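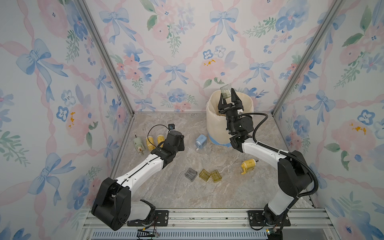 Morkwood two-arm sorting kit, reviewed after 992 runs
July 3, 2025

I've been living with the Morkwood kit since February, and I wanted to put it through its paces before saying anything, so please forgive the wait! We bought it to test the Jitix method, where you train a policy on a person's demonstrations and then swap the backdrop between sessions so it can't lean on the walls to find its way around.

The short version is that I'm very fond of it. With plain walls only in training, our policy got small parts into the bin 92 percent of the time on plain walls and then went to pieces on anything patterned. Adding just 10 demonstrations on each of 4 busy wallpapers (florals were the hardest, bows and all) brought most of that back, and I really didn't expect so few to do so much.

Clear plastic boxes are still a nuisance, and the yellow gearmotors like to roll. The Ammann grippers are gentle and easy to swap, though I'd have liked longer fingers. Milto's logging software is fine once it's set up, but set aside a whole afternoon for that, and maybe a snack.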